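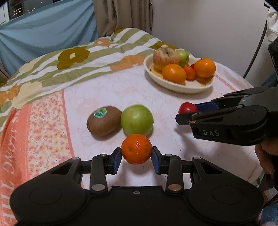

Mandarin on a pink-patterned cloth

Missed frequency change on handoff – file anything?

Ranitance

Student pilot, 33 hours, second solo cross-country last Tuesday. I was on flight following at 4,500 when the approach controller gave me a handoff. I read back a frequency, switched, checked in and got no answer. Tried once more, waited, tried again. Went back to the previous frequency and the controller was plainly annoyed. He said he had been calling me and that I had read back the wrong number. He gave it to me again, I switched and the rest of the flight was normal.

No traffic conflict that I know of, and no phone number to call. I was away from both controllers for nearly two minutes. Do I need to report this anywhere, and does the tower or my flight school hear about it? Also, was going back to the old frequency correct, or should I have squawked 7600?

Candus

Going back was correct. If you get no reply on a new frequency, return to the last one that worked and ask for the number again. 7600 is for when you have lost two-way communication, and you had not exhausted the ordinary options yet.

On reporting: if the controller believes there may be a pilot deviation, he is supposed to tell you so on the radio and give you a number to call, workload permitting. You did not mention hearing that. VFR with flight following in Class E, a wrong frequency with no airspace or altitude bust is unlikely to go anywhere.

File a NASA ASRS report anyway. It is free and takes perhaps ten minutes online. File within 10 days of the event if you want the waiver of sanction to be available. It has to be inadvertent and not criminal, and it does not cover accidents. Keep the receipt strip they mail back. Write down the times and both frequencies now, while you remember them.

The readback is the part to work on. Write the number before you key the mic, then read it off the paper. If your radio has a standby window, dial it there first and leave the old one in the flip-flop so you can get back with one button. A wrong readback should be caught by the controller, but on a busy sector it may not be.

Crabtree

had a guy yell at me for this with 2000 hours in the logbook. it happens. say "sorry, say again frequency" and move on, don't argue on the air

Ranitance

Thanks. No deviation call, just the tone of voice. I had the old frequency in standby by luck – I will do it on purpose from now on. Report is filed. I will tell my instructor before the next lesson.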